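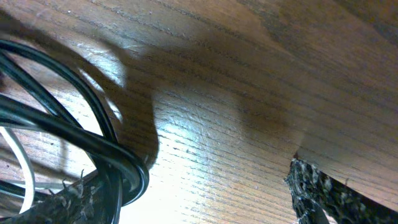
I spent 446 dollars on my robot arm, and the part I can't stop talking about is the fingertips.

A bit of background. I rent a bench at Brondano, a shared workshop on the edge of Trerkville, and I've been building a tabletop arm there since last April. The arm itself is a Bremum kit (motors, brackets, a bag of screws that was two short), and the gripper is my own design, printed and reprinted until the jaws finally closed square. I figured the gripping part would take an evening. Ha!

My first fingers were bare plastic, and they were hopeless. A marker would squirt out sideways like a bar of soap. So I tried rubber bands, then a strip of bathtub mat, then some foam that crumbled all over my lap. The pads I run now are dark, rough and a little fuzzy, with pale specks all through them, and they look like something you'd scrape off a boot - I love them. The top edges have gone ragged and I keep meaning to trim them, but they hold a screwdriver handle, so I leave them alone.

Then there's the wrist camera. I mounted it looking down past the fingers, which seemed so clever until I met glare. Varnished wood under a shop light throws back a big washed-out patch, and my little object-finding program (I call it Metwally) was convinced that patch was something to pick up. It went for it over and over, very politely. Shadows fooled it too, and so did loops of black cable, which I have a bad habit of leaving wherever I'm working.

I ended up feeding Metwally 1,000 pictures of plain old tabletop with nothing worth grabbing on it. That took 4 evenings and was deeply boring, but it chases reflections a lot less now. Next up is a softer lamp, and maybe a hook for the cables. I've already bought the hook. It's in a drawer somewhere.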